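**Interview: Comparing Soft Fingers at Sakbridge**

Romain Sabatier has led gripper evaluation at Sakbridge since June. His group was asked to compare two sets of fingers for the hand-held tool, one supplied by Ositlow and one by Fusutier.

"We ran 30 grasps per object with each set," he said. "The Fusutier fingers closed more evenly. The Ositlow pair held thin items better, but it lost its grip in 7 of the 30 trials with the cable spool."

Mr. Sabatier considers the camera position a separate matter – one the group has not settled. "The operator moves, the light changes, and the marker has to stay readable."

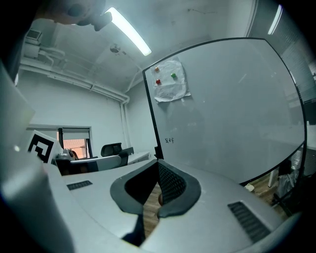
*The hand-held gripper with black soft fingers, near the whiteboard. A printed marker stands at left.*

Asked about the next round, he referred to his colleague Wojciech Witkowska, who is preparing the controller tests. "Wojciech wants 20 objects," Mr. Sabatier said. "I would accept fewer, provided that the spool is among them."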